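Jeltdale stretchy backdrop cloth: three birthdays in

Posted 31 May 2023 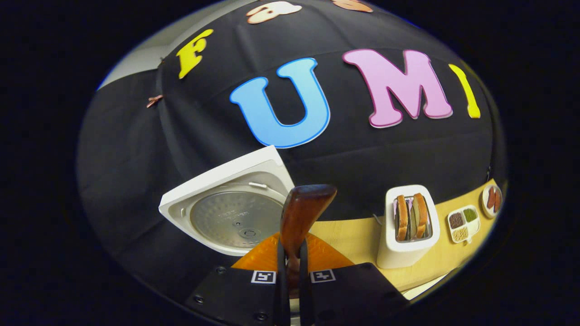

FUMI in yellow, blue and pink on the black cloth

I do a lot of parties. My own kids', my sister's kids', the odd retirement do at work, and for years my idea of a backdrop was a bedsheet and a packet of drawing pins. Then I had a Gullside voucher left over from November and blew it on the Jeltdale backdrop cloth in black, mostly because it was the only thing in the party section that didn't have flamingos on it.

First thing to say is that it's stretchy. Properly stretchy, like a swimming costume. You get the cloth, a drawstring bag and eight little clips, and no stand, which I somehow missed when ordering (it does say so, in tiny letters, right at the bottom). I already had an old Flonditz clothes rail in the loft so I used that, and it fits if you let the sides wrap round a bit.

Creases! I'd read reviews moaning about creases, and yes, it comes folded into a square the size of a paperback and looks dreadful. Don't iron it. I tried a cool iron on one corner and now that corner is shiny. Pulling it tight gets rid of most of them, and a night hanging up does a bit more. If you want it perfectly smooth you'll be disappointed, but once there's a cake in front of it I really don't think people look.

Letters stick to it better than I expected. I've used card, felt and foam, with double-sided tape for the card and a couple of stitches for anything heavier. The one thing to watch is that if you put them on first and stretch it afterwards, they go all over the place. Hang it, stretch it, have a cup of tea, then do your letters. Bright colours look brilliant against the black, much nicer than they did on my poor old sheet.

Now the grumbles. It picks up every bit of fluff in the house, and if you have a pale cat like mine you'll want a lint roller handy. The clips are rubbish, two snapped on the first go and I've gone back to clothes pegs. And the bag is far too small, I have never once got the cloth back in it.

I did look at the Tamayo one as well, which comes with its own frame, but it cost twice as much and I haven't got anywhere to keep a frame.

Four stars from me. It'd be five with decent clips and a bigger bag. I'm thinking about getting the green one for Christmas, so if anybody's got it, is it a dark green or more of a lime? The photo on the website could be either.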